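Randa Saab
August 27, 2023

1/ Okay, long one, so get yourself a drink. A bunch of you asked how the underside day went with Hepburn (my van, for the new folks, and yes she has a name, and no I won't be taking questions about it). I took notes this time because back in February I took none and regretted it for months.

2/ Background first. The shop had given me an estimate of $1,439 for what they called underbody work, which covered an awful lot of ground on one sheet of paper. I didn't think they were cheating me. I just didn't understand a single line of it, and I don't like paying for things I can't point at.

3/ So I called Jessie Morrison, who I've known since we shared a terrible apartment, and who knows vehicles the way some people know birds. She got us time at Brimeck, where you can get a vehicle up in the air and look at it for as long as you've paid for. I brought lunch. I always bring lunch. It was the lentil thing.

4/ Now, the floor, because I have feelings about the floor. There's dark gray carpet where we had our things, which is so kind to the knees after years of kneeling on my driveway on a folded towel. Yellow tape on it marks off a rectangle with the power strip lying in it, and I've become a real believer in that tape. At home I'd have had an extension cord wandering through three rooms and somebody's foot in it.

5/ And the stool! I want to talk about the stool. Round black seat with stitched rings on it, chrome base on little wheels, a foot ring to hook your heels on. I've done this kind of thing on an upturned bucket my whole adult life and I would like those years back, please.
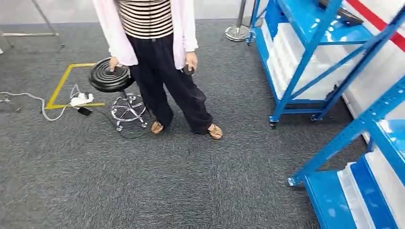 6/ The thing with a stool that goes up and down is that you stop craning. I had no idea how much of my dislike for working on the van was really just my neck. You roll over, you sit, you look, you roll back to your notebook, you write down "bracket, ask Jessie" and you roll over again. I'd have happily stayed until they turned the lights off.

7/ One caution if you're shopping for your own. Keep the cords away from the wheels. A thin cable will find its way under a rolling base no matter where you start it, and mine at home are all thin cables. Also put your phone anywhere that isn't the floor. I say this with love and as someone who puts her phone on the floor constantly.

8/ Anyway, on to the van. Jessie's rule is that you don't touch anything for the first while. You pick one end and you look along it slowly, and you say out loud what you're looking at, even if all you've got is "gray curvy thing." I felt silly for a few minutes and then I got quite into it. There's so much more down there than I pictured, and most of it has a perfectly sensible name once somebody tells you.

9/ The frame rail was where I got nervous. It's filthy, black and mottled with gray dust dried on, and I saw a thin wavy line running across it near one end and my stomach dropped right into my shoes. I said "is that a crack" in a very small voice. Jessie said that a line in the grime and a line in the steel can look exactly alike until you clean it, and that we weren't going to guess.

10/ Which was hard for me! I am a guesser. I'd already sold the van in my head and was taking the bus. But she's right that you can't tell anything through that much dirt, so it went to the top of the list with a big circle drawn next to it: clean this, look again in good light, and if there's any doubt at all get someone with the proper training to check it before any long drives. Please don't take a structural opinion from a woman who posts about soup.

11/ Below the rail there's a black bracket, all angled plates, with a bolt that has a brassy, slightly rusty rim to it. I loved that bolt. It was the first thing all day I could find again without help, so I used it like a street corner. "Left of the bolt." "Back from the bolt." There's also a small silver fastener holding a little strap or clip, and a thin wire or cable looping along by the bolt, and I wrote all of it down with arrows.
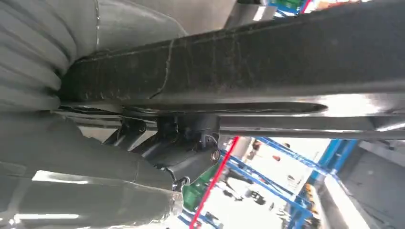 12/ THINGS I WROTE DOWN, copied more or less straight from the notebook, with the coffee ring left out:

Clean the rail before having any opinion about it. Soft brush first, then degreaser, then let it dry all the way.

Take the same views again next time, from the same spots, so you have something to compare with. Memory is no use at all for this.

A little surface rust on a bolt is not an emergency. A bolt that moves is a different conversation.

Bring a real pencil. Pens quit when you hold them pointing up at the ceiling, and I lost a good one to this.

13/ On products, because I'll be asked. I've been using the Drakeo degreaser on wheels and door sills and I have 2 bottles left, so that's what I'll start with. Jessie likes the Isuseo brushes with the long handle. I've only borrowed hers. I liked the grip but the bristles felt a bit stiff to me, and she says that's how they're meant to be, so take your pick of whom to believe. Neither of them sent me anything, I wish they would.

14/ Now the estimate again. When I got home I sat down with the sheet and the notebook side by side, and I could match up more of it than I expected. Some lines I'm completely happy to pay for. Some I want to ask about. There's one I think might be a cleaning job with a fancy name, and I'm going to ask that very politely, because the man at the counter is nice and his dog sits with me while I wait.

15/ My questions for the shop, if you want to borrow them:

Can you show me the part while it's up on the lift?

Is this one for now, or one to keep an eye on?

What happens if I leave it until spring?

Could I clean this area myself before you look at it, and would that help you or just annoy you?

16/ The last one got a laugh out of Jessie, who says most shops would be delighted. Several of you do this for a living, so tell me if that's wrong. I don't want to turn up with a sparkling frame rail and find out I've scrubbed off something that was supposed to stay on there.

17/ For those keeping track, Hepburn is 7 years into living with me and she has never once had her underneath looked at by anybody who loved her. I feel a little bad about it. I wash the top of her all the time! I've waxed her! And the whole while there was this entire other van down there that I'd never met.

18/ I also want to say to anyone who's nervous about this stuff that I was too, and I still am. I don't go under anything that's held up by a driveway jack, and I don't think you should either. Find a place with a proper lift and a person who's patient, and feed that person. The lentil thing is easy, it's just lentils and a jar of tomatoes and far more garlic than you think, and it's good cold out of the tub.

19/ Next step is cleaning, and then we go back for a second look at the Circled Item. I'll post whatever it turns into. If it's dirt I'm going to be insufferable for a week, and if it isn't dirt you'll hear about that too, at length.

20/ Oh, and I've priced rolling stools. The nice ones are over $100, and I had the tab open all through dinner. If anybody has one with a foot ring that's held up on rough concrete, would you let me know which it is and how the wheels are doing? My driveway is nothing like that carpet.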